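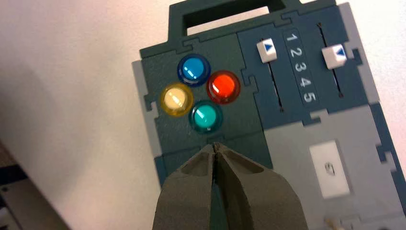 Comparing Two Sets of Gripper Fingers on a Task Board

Student project report, Karnthorpe, submitted in August
Author: Celeste Yáñez

Why I chose this project

When I started I wanted to do something grand with two arms and a lot of clever software, and my supervisor very kindly let me talk about it for an entire meeting before asking whether the fingers could press a button reliably. I didn't know. So the project became a smaller one, and I think a better one, about what the shape of a fingertip does to ordinary jobs such as pressing, sliding and turning.

I compared two sets of fingers on the same gripper. The first set, which we call Nila in the lab, has slim tips that close to a point and a scooped recess in each finger. The second set, Jotetti, is blunt and flat, with a rubbery pad glued on. Both were designed by earlier students, and I have done nothing to either of them except sand down one Jotetti pad that had gone lumpy with glue. The arm was driven by hand through the Wannasri controller, so everything that follows depends partly on how steady I was feeling (Friday mornings were good, the hour after lunch was not!).

The task board

The board is made of modules that lock together like a jigsaw, with a carrying handle at the end. I used the push buttons, the two sliders with their scale from 1 to 5, the toggle switches and the big green knob. I left the banana plugs and their leads alone for the main trials, although I did have a go at them at the end, mostly out of curiosity.

For each finger set I did 15 attempts at each task. An attempt counted if the part moved to where I wanted it and nothing else on the board was disturbed. I allowed myself 34 seconds, a limit I settled on after some practice runs and then rather regretted, as the knob could easily have used a bit longer.

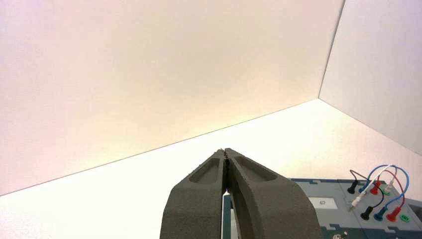

Pressing was where I expected the least difference and found one of the clearest. With the fingers closed, Nila gives you one narrow tip, and once you have learnt where that tip is you can put it in the middle of a button without going near its neighbours. Jotetti is wide enough that, coming in at a slant, I caught a second button 7 times before I changed my approach and came straight down. After that it was perfectly fine, and the soft pad was more forgiving when I pushed too far.

The sliders went the other way. The knobs are small and square and do not stand up very far, and the Nila tips kept riding over the top of them. Jotetti could pinch the knob and drag it along quite happily, and I managed 10 of my attempts with it without having to stop and take a fresh grip. I had thought the recess in the Nila fingers might help to cradle the knob, but it is not shaped right to be any use for something that low.

Toggle switches were easy with both. I ended up pushing the lever with closed fingers instead of gripping it, and I would recommend that to anyone taking this over.

The knob was hard work. A full turn needs several grips, and every time you let go you have to bring the wrist back and line it up again. Jotetti held better, Nila was quicker to reposition, and my notes for that afternoon are mostly complaints about my own thumbs.

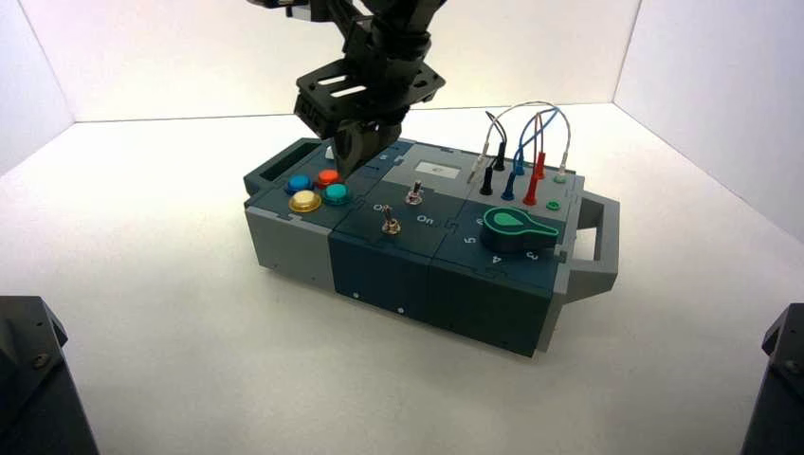
Which fingers should the next student start with?

Start with Jotetti if the work is mainly sliders and knobs, and fit Nila for the buttons or anything crowded. If there is only time to learn one set, I would pick Jotetti, as its one bad habit can be cured by coming straight down.

Things I would do differently

I would swap the fingers more often. I did all the Nila trials first, so by the time I got to Jotetti I was simply a better driver, and I can't say how much of its good showing on the sliders is really mine. I would also write down the wrist angle for every attempt. I began doing so halfway through the knob trials and it explained a good deal.

As for the plugs, I got one out with Nila and could not get it back in. The lead tugs the plug sideways as soon as it is free, and I think that would make a lovely project for somebody with more patience.

My thanks to everyone who let me have the bench for longer than I had booked it. The trial sheets are in the project folder, along with the finger drawings and a note on which screws fit which set.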